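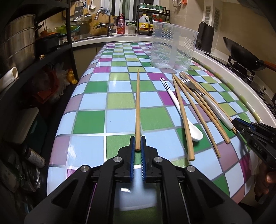
Chopsticks, spoon and fork on the checkered cloth, tall clear container at the back.

May 12, 2024 — kitchen table, utensil sorting

Spent most of the session on the small stuff again, and I'm glad I did, even though I had promised Petrică Căpraru we would be on to the pans by now. He was very patient about it and made tea for both of us.

The plan is the same as last time: everything starts flat on the table and ends up standing in the tall clear container. The spoon and the fork are easy company. The chopsticks are the ones that take up an afternoon, lying every which way beside the spoon and the fork, and the single one off to the left has to be lifted by its lower end, so there's a lot of stick out in front to steer over the rim. I keep wanting to grab nearer the middle and I keep telling myself to write down whether that's better. Writing it down now: it is a little better, but it tips more on the way up. More tries needed before I believe either version.

We did 65 rounds in all. I threw out four where I had forgotten to spread the pieces properly beforehand, and one of those I only caught when reading back through my scribbles over lunch. Petrică thinks we should shuffle the layout by a fixed list, the way the Kurkham people do it, and I've said yes to that from the next session on.

The tablecloth stays for now. I have grown fond of it — all that pink and green does cheer up a beige kitchen — but it is glossy, and a light chopstick slides on it if you so much as brush past. Petrică would like to try the plain Minari mat instead. Fine by me, as long as we do at least 40 rounds on each and don't swap halfway through like we did in October.

Still to do: wipe down the cloth, copy the tally into the Casum folder, ask whether the second container ever came back from Nwosu. Wok and kettle not touched today. The wok can go on the list for next time, with the orange handle facing out.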